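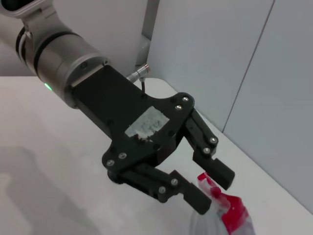 Red-and-white pack on the white table.

Drawstring bags cling shut and the cord binds when packing on a glossy table
Posted in Packing & Storage by Crisanto Umali

I pack small retail items into translucent plastic drawstring bags, one item per bag. The bags are Vuvulis, bluish-white film with a red drawstring in a hem at the top, 441 mm long laid flat. I have 3,487 of them left from the same order, so changing to a different bag is my last choice.

Two problems.

First, the film clings to itself. The mouth does not open when the hem is lifted on one side, and both layers come up together. Once a bag is open, it tends to slide on the table and fold over again before the item is in. The table is glossy white and is wiped every morning with a general surface cleaner.

Second, the cord. If I pull at one point, the hem bunches on that side and the opposite side stays open. Pulling harder closes it, but in a test of 41 bags the hem split on three.

The table is against a light gray panel wall. The joints are narrow and nothing is fixed to them at present.

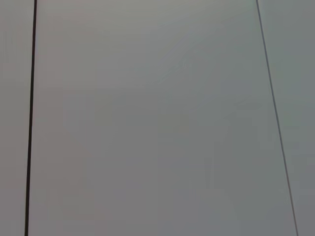 I can drill into the panels if a holder or rail would help, but I would prefer something that stands on the table or clamps to its edge. Usable height above the tabletop is 556 mm before I reach a shelf bracket.

What I have tried so far: blowing into the bag (slow), a damp cloth for the fingertips (leaves marks on the film), and turning the hem outward before filling. The last one helped with the opening but made the cord harder to pull. The problem is worse in November than it was in summer. I assume this is humidity, but I have not measured it.

Noémie Pruvost
Accepted by the poster

You have static and friction acting together, and they need different treatment.

For the static, check relative humidity at table height before buying anything. A cheap hygrometer is accurate enough. If it reads below 35 percent, bring the room up to between 45 and 50 percent and leave the bags in it overnight, out of the carton. Film that is still tightly stacked takes a long time to change. Many general cleaners also leave a residue that makes thin film grab. Wipe the table with plain water after the cleaner and let it dry fully.

An anti-static mat solves most of the sliding. Matte, not gloss. It has to be grounded to do anything about charge. An ungrounded mat is only a less slippery table, though that may be enough for you.

For opening, do not lift the hem from the middle. Take the two layers near a side seam, roll them against each other until they shift, then separate along the full width. Put the item in with the bag lying down and its mouth toward you, and stand it up afterward. At 441 mm the bag is too long to stay upright empty.

For the cord: pull from two opposite points at the same time, with equal travel. If your bags have only one cord opening in the hem, hold the hem directly opposite it and spread the gathers by hand as it closes. Splitting at the hem usually means the load is going into the weld and not into the cord. Stop pulling when the gathers touch. A drawstring on film this thin will never close to zero.

I would not drill the wall. A rail there puts the bag at the far side of the table, and you will be reaching over your own work all day.

Ebere Akande

Just use zip bags. Cheaper and they don't have a cord.

Ramil Baluyot

I disagree slightly on the rail. I have a Marchal clamp-on bag frame at the front edge of my bench and it does the job, but mine are short bags. For yours, measure from the clamp to the underside of the bracket with the frame raised. 556 mm sounds like plenty until you add the frame and the hand that has to go in over it.

Also check which way the bags were stacked in the carton. Mine came with alternate bags flipped, and half of them had the cord on the wrong side for my hand. Sorting the stack first took an hour and was worth it.

Crisanto Umali

Humidity on Thursday was 31 percent. I have stopped using the cleaner and ordered a matte mat from Zondik. Opening from the side seam works. Pulling the cord from two points is also better, with loops of even length and no split hems so far, although I have only done one short run.

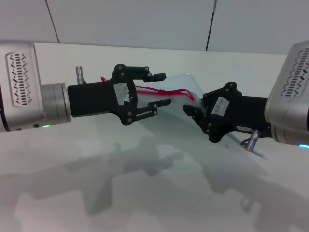
Translucent bag with the red drawstring, held over the table.

Ebere, noted, but the bags are already paid for. Ramil, the stack was flipped at every tenth bag, so I will sort the remainder. Does the Marchal frame mark the table edge? Mine scratches easily.

Ramil Baluyot

It has rubber pads. They left a faint line on my bench after a year. Put a strip of felt under them.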